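Skarnlow Canteen Corner – the gallery

April 2020

Right, finally got this page up. People kept asking what's in the back kitchen at Skarnlow and whether it's worth bringing your own lunch, so have a look through. Notes are short, I typed most of them standing up. Kitchen was redone last October, new worktop, new shelf, same old kettle. Everything below is to do with warming things up, plates and the general business of getting fed in under half an hour.

A few things first. The key hangs inside the door, second hook. Lights are on a timer and they do go off while you're stirring, just press again. Tea money in the tin, 70p a cup, same as before. If you use the last of the milk write it on the sheet, not on the wall calender.

The microwave gets the most use of anything in there. Came from Vellik's when they cleared their showroom, white one, turntable inside. Burger on the pink plate for this one, with the cheese, tomato and lettuce all in.
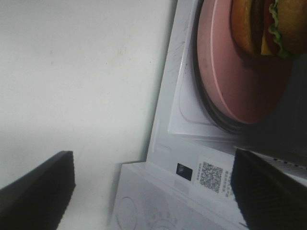 Can you warm up a filled roll without the bread going like leather?

Short bursts on medium power, with the roll wrapped loosely in a sheet of kitchen paper. Take the salad out first and put it back at the end. Anything thick in the middle wants cutting open to check it's piping hot right through, and if it isn't, back in it goes.

More on the microwave, as I get asked. No foil. No metal forks left on the plate. No gold rimmed saucers, we lost a nice one that way and the bang was heard in the office. Soup goes in a deep bowl with a cover over it, stir halfway. Porridge needs a bowl twice the size you think. Leave the door open a minute after anything with fish.

Turntable lifts straight out for washing. Warm water, drop of washing up liquid, dry it, put it back on its wheels and give it a turn by hand to see it's sitting right. If it rattles it isn't. Wipe the inside with a damp cloth, a bowl of water with a slice of lemon in for a couple of minutes loosens anything baked on. Please don't use the green scourers, they scratch.

Plates. The good set is Ukum, they stopped making that shape so go easy. Stack the big ones at the bottom. Side plates go on the left of the shelf, bowls on the right, and odd ones that don't match anything live underneath, help yourself to those for outdoors. Anything chipped goes in the box by the back door.

Rolls are from Šimko, the bakery on the corner, they do a soft bun and a seeded one and will slice them if you ask nicely. Order by noon for the next day. They run out of seeded early so don't leave it. Freezes well, slice before you freeze.

Dinner orders. Ring extension 721 before ten, say how many and whether anyone wants it without cheese. Sauces are in the fridge door, red lid is the hot one. Somebody has swopped the lids before now so sniff it first.

Still to do for this page: the big teapot, the new shelf, and the recipe cards which I've got 13 of typed up and the rest in a carrier bag. Will add them when I get a spare evening. If you've got a recipe that does well in a microwave, drop it in the tray by the kettle, name on the back.

Last updated by the kitchen rota desk, Skarnlow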